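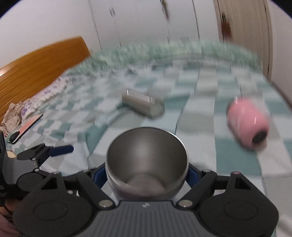

Drendarine Bedroom Set: notes on the data

Last edited 1 September 2023

Contents
172 clips of everyday items being picked up and moved on or near a bed. Steel cups, bedding, clothes. 8 clips have no label and I have left them that way.

Labels
One line of text per clip. "Tidy the bed" covers 64 of them, which is far too broad to be much use. I would not trust it to separate clearing things off from straightening the covers. "Cup" and "tumbler" were used for the same steel items by different labelers.

Splits
Train and test share the same 2 bedrooms, Gretent and Sokstead. Good test scores tell you very little about a third room.

Known problems
Shiny metal picks up color from whatever is near it, so sorting cups by color is a bad idea. The Bouvier list of item sizes was copied in without checking. Measure again before you rely on it.

License
See LICENSE.txt.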